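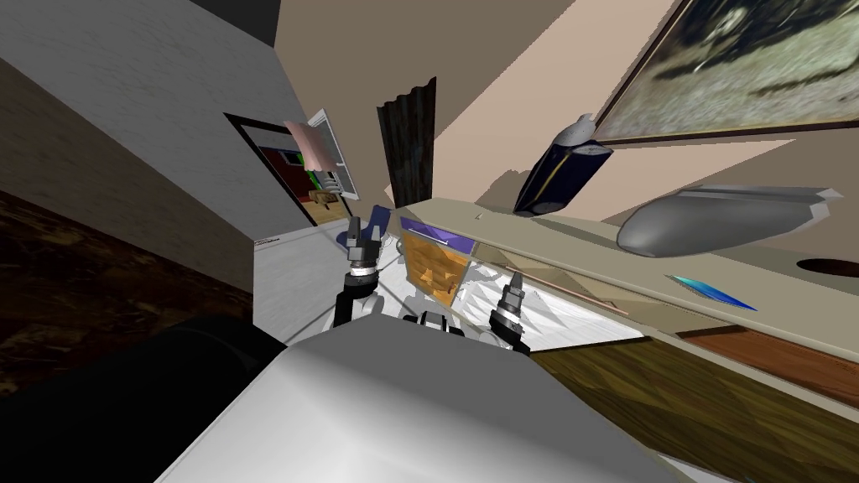
So the robots are officially part of the team now, and I have been getting the same question from everybody I know, my mother included: are you worried about your job? I keep giving a different answer depending on how my day went, so let me try to write it down properly.

For anyone new here, I work at Wimside, on the housekeeping side. We look after furnished short-stay apartments. When I started it was a cart, a checklist and a bad knee (the knee is still mine). Last June we signed up with Zonach for two-armed robots that do the counters and the picking up between guests, and before any of them came near a real kitchen, they had to practice in computer-made ones. Messy ones! Boxes left out, stuff lying all over the counter, chairs where you don't want them.

That practice part is where my job changed. Fuseini Dramani, who runs our crew, asked for two of us to spend mornings at a desk going through the runs and marking what we'd have done differently. I put my hand up mostly for the knee. I figured I'd hate it. I don't, although my back has opinions about the chair.

The weird thing is how much I know that I never knew I knew. Which things a guest is going to call about. What you toss, what you bag and hold for a while, what you don't touch no matter how much it looks like trash. I had to explain all of that in writing, and I got a little emotional about it -- eleven-year-old me would be amazed that someone wanted notes from her on tidying up. We've marked 1,618 runs so far, and the list has 3,302 on it, so I'm set for a while.

It isn't all sunshine. Chia-jung Yip liked working alone with her headphones in, and now she gets beeped at whenever a robot is stuck and wants a person. She says she feels like a babysitter. Our crew is 13 people and nobody has been let go, but when Feng-yi Cheung moved away they didn't fill her spot, and we all noticed. I asked about it at the last meeting and got a long answer with the word "flexible" in it.

We also lost the gossip. Two people making a bed will talk about anything, and I miss that more than I expected to. Chia-jung and I have started eating lunch together on Thursdays to make up for it, and she still owes me a dumpling recipe.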